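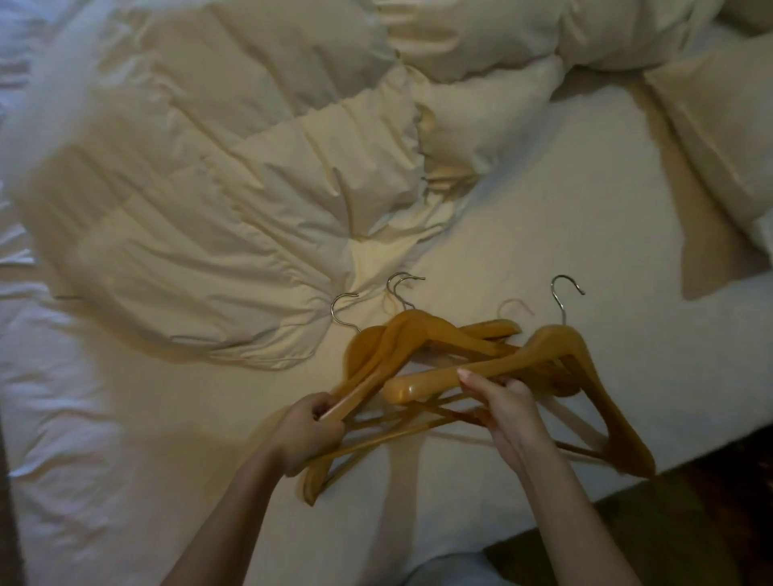
Robots are good at repeating one motion. A robot arm in a car factory can place the same part in the same spot all day, and it does not get tired or bored. Chores at home are harder for a machine, even the short ones. Take a bundle of five wooden hangers held over a bed. The hooks overlap and the thin bars underneath cross each other. A person can sort them out with two hands and very little thought. A robot has to work out which hook belongs to which hanger before it moves anything.

Science for Ages 8 to 11 | Machines
By Silvia Čierny
March 2021
Reading time: 7 minutes with a grown-up, less alone

Can a robot do chores yet?

Some of them. The answer depends on the chore.

Vacuuming a flat floor is mostly solved. The robot rolls, senses a wall, turns and rolls again. A floor keeps its shape, so the robot can build a map and trust it.

Washing clothes is partly solved. The washing machine is an automatic machine, but a person still fills it and empties it.

Putting clothes away is not solved. Engineers call cloth "deformable," meaning it changes shape when you touch it. A puffy duvet can be bunched up in so many ways that a robot may never see the same heap twice.

Why hangers are tricky

A hanger is stiff, so it should be easier than cloth. One hanger is. A bundle brings three problems.

Seeing: Hooks are thin and shiny. Shiny metal reflects light, and a camera can lose track of where the edge is.

Gripping: The robot must squeeze hard enough to hold on, but leave the other hangers free to slide.

Untangling: If a hanger is stuck, pulling harder often makes it worse. People feel the tug through their fingers and change direction. Many robots have no sense of touch, or only a simple one.

A test in Birkau

Florin Grecu builds robot hands at a workshop in Birkau. Last July his team gave a two-armed robot called Lommont the job of separating wooden hangers, one at a time. It made 600 tries and succeeded in 363 of them. Each try was allowed 35 seconds. Most of the failures were hooks that caught on each other – the robot lifted two hangers and counted them as one.

Grecu's team now wants to add touch sensors to the fingertips. Folding a shirt is a later project, and it has no start date.

Words to know

Sensor: a part that measures something, such as light or pressure.
Gripper: the part of a robot that holds things.
Deformable: able to change shape when pushed or pulled.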